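Chapter 4
Getting Pictures Off the Camera

I put this chapter off for ages when I was planning the book, and my students tell me they put off the job itself for even longer. You come home from a day's shooting with 500 pictures, the camera goes on the shelf, and there they stay until the card is full (usually in the middle of somebody's wedding!). My own worst card had 3,847 files on it when I finally plugged it in, and it took me most of an evening to work out which ones I'd already copied.

So, let's talk about moving files. There are three ways we'll look at: taking the card out and using a reader, running a cable from the camera to the computer, and sending pictures through the air over wireless. I use all three in a normal month, and I grumble about each of them.
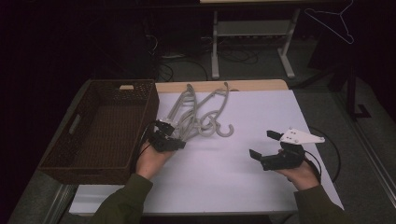
The card reader is still my favourite for big jobs. Mine is a Jastell, nothing fancy, and it gets through a 30 gigabyte card while I make tea and feed the cat. A cable is handy when the card door is stuck behind a tripod plate, though it does tie up the camera and eat the battery. Wireless is lovely for sending one or two pictures to your phone and pretty miserable for 184 raw files, as I found out in a hotel in April with the Dondico app crawling along until gone 11 pm.

We'll begin with the reader in section 4.1, then cables, then wireless, and I'll save folder names for the end, when you'll have some real files to practise on. Before you read on, dig out a card you don't mind experimenting with and copy anything precious off it first. You'll also need a computer with a bit of free space, and your camera's manual open at the page on connections.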